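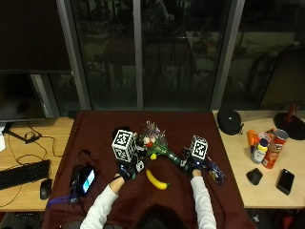
Tracking two hands when one hides the other

Tracey Pilkington maintains the perception and calibration software at Lutix, a small firm in Gralville whose bimanual work depends on knowing where both hands are at every instant. The hardware is modest: sensor gloves, a marker cube on the back of each, and a table under a dark red cloth.

"The gloves give us finger angles," she said. "They say nothing useful about where the wrist is in the room. The cubes do that."

Each visible face is solved separately and the results are fused. One face seen at a shallow angle can give two plausible poses, and the early version flipped between them. The current filter rejects any solution that disagrees with the last by more than 25 degrees.

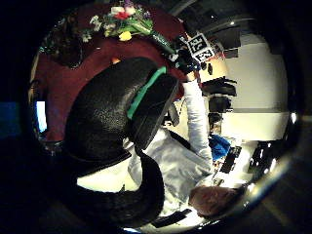
Flowers are harder than boxes, she said, as a bouquet has no fixed outline and its leaves can come between a camera and a marker. "You lose a face for six frames, then it comes back with a jump. We coast on the glove's inertial data – up to 31 frames, after which the segment is flagged."

The wide lens brings its own trouble. Lutix dropped its standard distortion model in April, when residuals near the rim proved too large, and moved to a fisheye model fitted from some 40 views of a calibration board.

Asked what remains, Pilkington named clock drift between the streams. A fix is under test at the firm's second site in Trindness.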